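The woman who runs Pledberg's tumbler room would like it understood that she doesn't collect cups. Collectors, she says, have cabinets with little lights in them. She has shelving from a closed shoe store and a table she won't let anyone set a hot dish on.

Pledberg rents out tableware. Most of the business is plates and forks for weddings, which happen in another building and which she speaks of the way some people speak of the suburbs. Her end is plastic drinkware, the kind that sat in pizza parlors and school cafeterias and at the edge of every pool you were told not to run beside. At last count she had 406 orange ones. She knows the figure because the insurance people asked, and she resents having had to learn it.

"Orange is the one everybody remembers wrong," she told me when I came by on September 20, 2019. "They call up and say they want the red ones from when they were kids. I send them red and they send them back. It was orange. It was always orange. They just drank fruit punch out of it."

I asked what makes a good plastic tumbler, expecting a shrug. I got twenty minutes.

The sides matter most, in her view. A smooth cup is a vase with no ambition. She likes flat panels running up the wall, because a wet hand needs something to hold and because a flat panel does something to light that a curve doesn't. "You put a smooth one in a window and it's a cup in a window," she said. "You put a paneled one there and you've got four different oranges before breakfast."

Then there's the taper. Cups that narrow toward the base will stack, and cups that stack will stick, and a fair part of her working life has gone into getting one out of another. Her method is cold water in the top one, warm water around the bottom one, and patience, a thing she says she doesn't have. Her previous method was a countertop edge. She showed me the countertop edge. It has been retired.

The room itself is narrow and smells like dish soap. Orders go out in flat crates, rims down, with a sheet of paper between layers. A crate for a backyard party takes a couple of people's worth of lifting, though she carries them alone and would not discuss it. The biggest order she has filled was 800 pieces for a company picnic at Brirlow, a lake resort that had, until that summer, been a glassware place. "They'd had a bad Fourth of July with bare feet," she said. "They came around."

Did all of them come back? "Nothing all comes back. People walk off with a plastic cup and feel nothing. They'd never do it with a wineglass. I think that's a compliment, but I still bill for it."

She charges for missing cups and forgives scratched ones, up to a point. The point is when she can feel the scratch with her tongue, a test I didn't ask her to perform. Cloudy ones get a soak in vinegar and one more chance. Cracked ones go to her nephew, who drills holes in them for seedlings. Some customers ask whether they can go in the dishwasher. They can, on the top rack, and she can tell when they've been on the bottom.

The table is another subject. It's butcher block, pale, bought secondhand from a bakery supply dealer called Nugroho that was clearing out its showroom, and it cost more than the van repair she was supposed to be paying for. She oils it in October and again whenever she's annoyed. Every cup gets looked over on it before it's shelved, on its side, so she can see down the inside.

"Standing up, they all look fine," she said. "Anybody looks fine standing up."

She worked for years on a steel bench and hated it. Steel made the orange look gray and sounded like a car accident every time a cup went over. On wood they knock and roll a little and stop. She has views about wood grain seen through orange plastic too, and they're warmer than her views about most of her clients.

A competitor, Grarnilier, has lately begun offering new tumblers in what its catalog calls heritage amber. She ordered a sleeve of them to be fair. They're lighter, she allows, and they stack without sticking. She kept them for 4 days and then gave them to the wedding building.

"They'll be very happy there," she said, and turned one of her own onto its side.
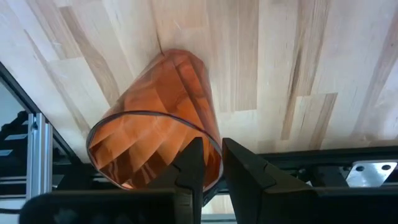

## Renting from the tumbler room

Orders start at 200 pieces, and colors can be mixed. Pickup is at the side door. If you're asking for red, be ready for a follow-up question.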